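Karodden snack table cell: progress report to Trastora
Prepared 9/24/19
Covers setup, upkeep and repairs since the last report

Summary

Cell is up and staying up most days. Two white arms on the far side of the table, plus the black gripper coming in over the tiered stand. Main job this period was getting the black gripper to behave, after that the table layout, after that cables. Still waiting on Jelley for spares, see below. No change to the budget asked for.

Black gripper

Fingers came off, cleaned, refitted. The left one had worked loose again at the base so both were re-screwed and marked with a paint pen so we can see at a glance if they have turned. Check is now on the morning sheet. 406 open/close cycles run with nothing on the table, then the same with goods out. No slip on the marks afterwards.

Opening width was reset at the same time. It had been set too narrow for the round tubs, fingers were landing on the rim and shoving the tub along the shelf. Wider now, slower on the last bit of travel. Bars are still the harder pick because of how they lie on the slope. We have tried coming in from the side, results mixed, more on that next time.

Wrist camera was refocused and the mount tightened. View checked against the tiered stand with both fingers open: 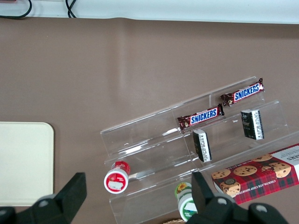 Wrist camera view after refit, fingers open at the tiered stand.

Glare off the clear shelves is still a nuisance. It makes the front lips look thicker than they are and the software sometimes puts the edge in the wrong place. Tried moving the lamp. Helped at one end, worse at the other. Tried a bit of matte tape on one lip, that worked but it peels, and Ait Ali (who lent us the stands) would rather we didnt. Next step is a diffuser over the lamp, ordered, cheap.

White arms

Both re-homed after the software update. Right arm was fine. Left arm had an error at start up that went away when the connector at the gripper was pulled and pushed home again. Same fault came back twice in the following week so the lead has been swapped for our one spare. Nothing since. We now have no spare of that lead, hence the order.

Joint covers wiped down, bolts at the shoulder gone round with the torque wrench, brakes tested. Log is up to date. Total hours on the left arm stand at 1,081, right arm a bit behind.

Emergency stop tested at the start of each session as agreed. Cuts everything it should. Reset takes longer than we would like as the arms have to be homed one at a time, have asked if that can be changed.

Table layout

This took more time than planned. Old layout had the baskets too near the middle and the arms were passing over each other to get at them. New layout puts the bottle rack at the back, empty tray in the middle as the drop point, baskets either side of it. Tiered stand stays on the left. 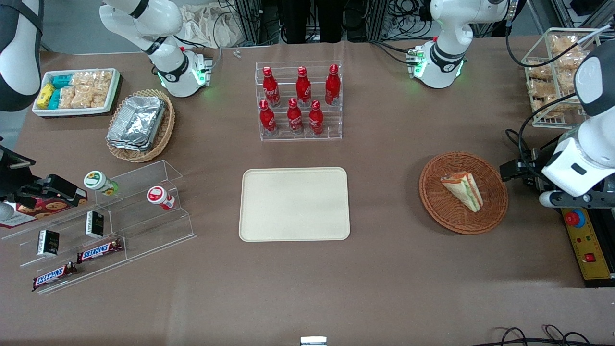

Whole cell from the fixed camera, new layout, both white arms at the far side.

The drop tray has a raised lip, and the tool point had to be lifted a touch to clear it. Done for both white arms. Positions for the foil containers and the wire basket were taught again from scratch, old ones deleted so they can't be loaded by accident. Positions for the bottle rack only partly done, back row is taught, front row still to do.

The crackers in the wire basket are a pain. Bags shift every time one is taken and the taught height is wrong after the first couple. Will probably need the camera to find the top bag each time. Not costed yet.

Cables

Ongoing. Loops at the back and at the near corner of the table need proper clips and a length of trunking. One got caught under a table foot in the summer and we lost an afternoon finding the break. Trunking is here, not fitted. Wants the cell off for a day so we are saving it for when the spares arive and doing both together.

Spares and orders

Jelley, 4 finger pads for the black gripper, late, no date given
Jelley, left arm gripper lead, ordered with the pads
Lamp diffuser, on its way
Cable clips, bag of 100, received

Problems and risks

If the replacement lead on the left arm goes before the order comes in, we are down to one white arm. Can carry on with the bottles but not the sandwich basket, the right arm doesn't reach it comfortably.

Finger pads are worn but usable. Have turned them round to get some more life out.

Next period

Fit trunking and clips
Fit pads and lead when they turn up
Teach front row of bottle rack
Side approach for the bars, proper trial with numbers
Full service of both white arms, pencilled in for January

Would be a help if Trastora could chase Jelley from their end as well, two emails from us with no answer so far.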